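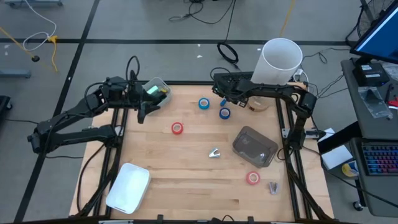
Bring Back the Lyric Sheet

I bought a record at a show last November, the second album by a loud and lovely local band called Trustness, and I drove home to Hollis with it on the passenger seat like a cake I was afraid of dropping. I got the kettle going, slid the record out, put my hand back into the sleeve for the folded paper with the words on it, and there was no paper. There was a card with a web address. I have been a little grumpy about it ever since, and I'd like to get it off my chest.

I know what people say. You can look up any lyric in 2 seconds, and the printing costs money the band doesn't have. Brunello Sartori, who plays bass with them and was very patient with me at the merch table the next time around, told me they pressed 500 copies and that an insert would have eaten up what they made on the first few dozen. I believe him! I've sold enough homemade tapes out of a trunk to know how that arithmetic goes. But I still think they should have charged me another dollar, and I think most of us would have paid it without blinking.

The thing is, this is shouting music, and I love it dearly, but I'm fifty-eight and I catch maybe one word in four. A singer who has spent a year getting a verse about her grandmother's house just right deserves to have me know it's about a house (for months I thought it was about a horse). The websites are no help with small bands. Somebody types in what they think they heard, somebody else copies it, and there it stays. 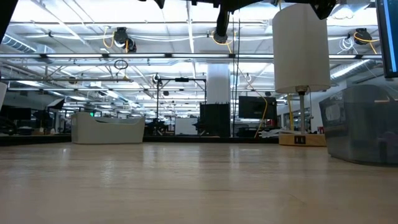

When I was a teenager, a new album meant an evening, and the evening had a shape to it. You played side one straight through and followed along with your finger, and you learned who wrote what, and who got thanked, and which song had a whole verse they'd left off the recording. I don't need much to do it now, either. Give me a table lamp like the one here, with its tall white shade and its round wooden base, and a chair pulled up close, and I'm happy until bedtime. What I don't want is to be holding my phone, where my sister's messages come sliding down over the chorus.

So, bands, please, one sheet, folded once. Type it, or write it out by hand and photocopy it at the library. Ximeng Yu did that for her last EP, crossed-out lines and all, and I've kept mine tucked in the sleeve so it won't get creased. I've read it far more often than I've played the record, and I've played the record plenty.

Comments

Reshma Mathebula: Horse! I thought it was "hearse." Now I have to go listen again.

Cletus Marchetti: Good piece, but try fitting fourteen songs on one sheet in a type size you can read at our age.

Yulan Pan: We put ours in the Bromell reissue and two people wrote to say thank you. I'd do it again for two people.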